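Equipment Review: Ovix Hand-Held Gripper
Demonstration visit to Prindance, Cullwood
November 2021
Prepared by Morven Lindsay

Prindance opened its Cullwood premises to visitors for one day to show the Ovix hand-held gripper on household textiles. Our office attended at the invitation of Alistair Mowat, who manages the Prindance training program. This review covers the tool as demonstrated and the suitability of the visit for other member organizations.

The Ovix is operated by a person, who carries it to the work and closes the jaws by means of a trigger. Recordings of these sessions are later used to train robot arms fitted with the same jaws. Prindance reported that 1,765 recordings had been completed since June, of which 689 involved clothing. The remainder were chiefly kitchen and desk tasks, and these were not shown.

Construction is plain and appears sound. The jaws are black and angular, joined by metal pivots, and each ends in a pad of short bristles. The bristles are the main point of interest. On ribbed and fuzzy knitwear they took hold with little pressure, and a sweater could be lifted by a single layer at the neckline. Smooth rubber tips, which Prindance supplied for comparison, tended to slide or to pinch two layers together.

Results on thin cotton were less consistent. Periklis Sotiropoulos, who led the session, repeated the pillowcase task several times and obtained a clean first grasp on fewer than half of the attempts. He advised approaching the fabric at a low angle. Visitors who followed this advice did better, although the wrist position becomes tiring after 10 minutes.

Lint is a further concern. The pads should be brushed out between garments, and the printed guide says nothing on the subject. Mirela Moura confirmed that a revised guide is in preparation. Replacement pads are sold only in pairs.

The visit itself was well run. Groups were small, each visitor was given time with the tool, and questions on data storage received direct answers. The upstairs room is reached by a narrow staircase, and organizations with access requirements should contact Prindance in advance.

We recommend the Ovix for programs working mainly with knitwear and other textured fabrics. Programs that handle sheets or shirts should request a trial before ordering. Requests for a place at the next open day may be sent to Mr. Mowat at the Cullwood office.
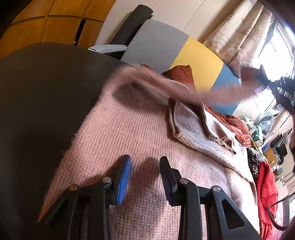
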